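4.2 Does operator skill explain the gain?

We doubt that 2000 teleoperated demonstrations are worth more than 1098 careful ones. The sponge task, in which two arms move sponges from the floor to a small shelf, is often called easy.

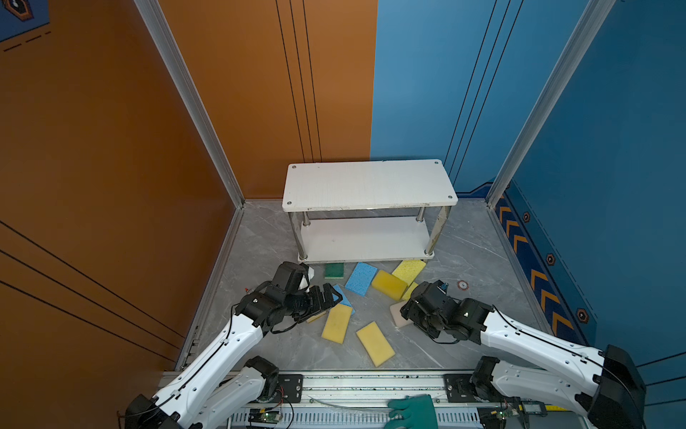
Operators trained at Basolstead disagreed on which arm should go first, and a policy cloned from all of them inherits the disagreement. Success rates pooled over operators hide this. We therefore report each operator separately and drop the pooled score used by Nasr.

Figure 3. Bimanual teleoperation on the sponge task, with a pile of mostly yellow sponges in front of the shelf.
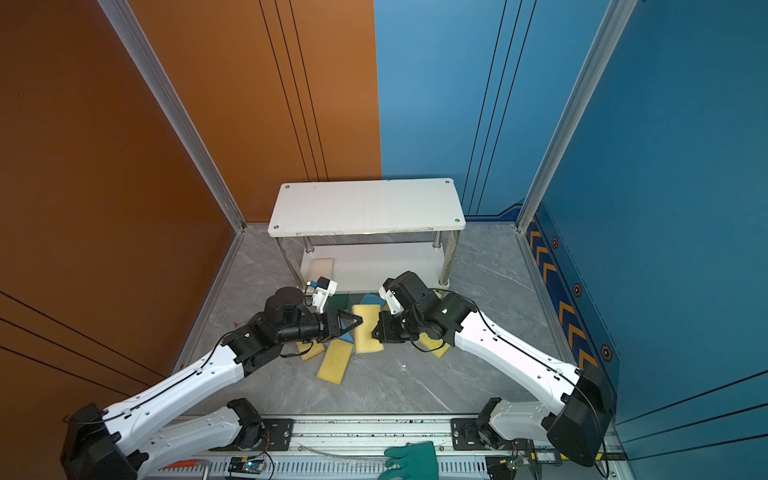 Joonas Rissanen objected that some 70 demonstrations per operator is too few to separate style from noise. We share the worry, and would extend it to most published results on this task.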